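Folding on the round table, and why I finally like laundry

I have a new favorite hour in the day and I can't believe I'm typing this, but it's the laundry hour. Anyone who has read this blog since the Brotside apartment knows how I used to live: one chair for clean clothes, one chair for "clean enough," and a constant low-level hunt for matching socks. I once went to a wedding in gym socks. Nice wedding, too!

So what changed? Mostly the basket. My old one was a tall plastic tower with a lid, and everything I wanted was always at the bottom, squashed flat and wrinkled into little squares. In July I went to the big flea market in Votitz looking for a lamp (still no lamp) and came home with a round fabric-lined basket instead. It has teddy bears and flowers printed all over a navy lining. I'm a grown woman with a mortgage and I love those bears so much. The man wanted 4 dollars for it and I paid him before he could think it over.

The thing I like best, after the bears, is that it's wide and soft around the rim, so you can see what you've got. You reach in and pull out the thing you want, and you don't have to dump everything on the floor first. I carry it out into the hall side of the room where the sun comes in across the floor, and I sort from there. The fleece blanket always goes on top, partly for its own good and partly because it's huge and would swallow everything else.

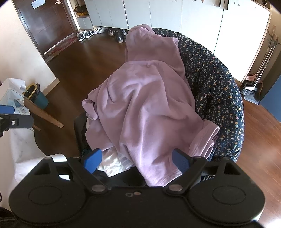 My sorting system is very loose, so don't expect labels. Big soft things come out first and go straight over the back of the couch. Then anything with a collar or a neckline that can stretch. Then T-shirts, then the small stuff, which I leave for last and do while I'm on the phone with my sister. I tried doing it by person for a while and it fell apart within a week. I also tried sorting by room, which my friend Arben Radonjić swears by. He has five people in his house and I have two in mine, so I think we're solving different problems.

What I did take from Arben is the idea of folding on a real surface. I used to fold everything against my own chest, standing up, chin holding the top of the shirt — you know the move. It works for towels. It does terrible things to sweaters. You get one shoulder higher than the other and a crease right down the front that you notice when you're already at work.

Now I use the round white table. I was sure a round table would be annoying for this, with no straight edge to line things up against, but I've come around to it completely. You can walk to whichever side you need! The sweater stays put and you move. With a square table I was always leaning over a corner and dragging half the pile along with my sleeve.

Since a few of you asked after my last post, I'll write down how I do knits, because they're the ones I used to ruin. Lay the sweater face down with the neckline away from you. Smooth it from the middle outward with flat hands, no tugging. Let the sleeves go wherever they like at first, even off the side of the table, and get the body flat before you worry about them. Then bring one sleeve across the back, fold it down at the shoulder so the cuff points to the hem, and do the other one the same way. Fold the sides in a little if the sweater is wide. Bring the hem up a third of the way, then fold once more, and flip it over. Done, and the front is smooth.

If there's a long diagonal crease, stop and smooth it before you fold anything over it. I used to think it would sort itself out in the drawer. It got ironed in by the weight of the other sweaters and stayed there until spring.
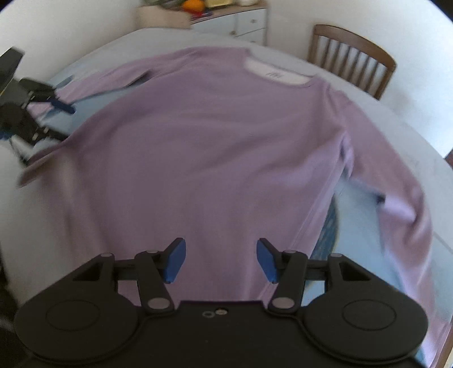 Page last changed: 9/28/20

A word about lavender, the color. I had no idea how much of it we owned until I started laying things out flat. There's the sweater, there's the blanket if you count lilac pink (I count it), and there's a scarf from Olteanu, the little yarn shop near the station, that I bought purely because it was next to the register. Apparently I've been building a collection for years without meaning to. I'm fine with it.

Fahad Siddiqui wrote to ask if I hang my sweaters or stack them. Stack, always! Hanging gave mine those little pointy shoulders. I keep the stacks low, 3 to a pile, with the heaviest on the bottom. They live in the Virnlow dresser I painted last winter, the one with the drawer that sticks. Still sticks. I've rubbed candle wax on the runners and that helped for a good while, so I'll do it again when I can find the candle.

He also asked how long the whole thing takes me. I timed it once and got 35 minutes for a full basket, with tea. I could go faster, but I don't want to. I put on a record, I stand in the light, I get to see every single thing we own that's soft. Some of it needs mending and I find that out at the table now, with a needle close by, and it gets fixed the same day if it's only a loose stitch. That alone has saved two cardigans.

Next up is the linen closet, which is a disaster. I have fitted sheets in there that I've been rolling into balls since we moved in. If you have a way of folding them that works for a person with short arms, please tell me in the comments, I'll try every one of them and report back.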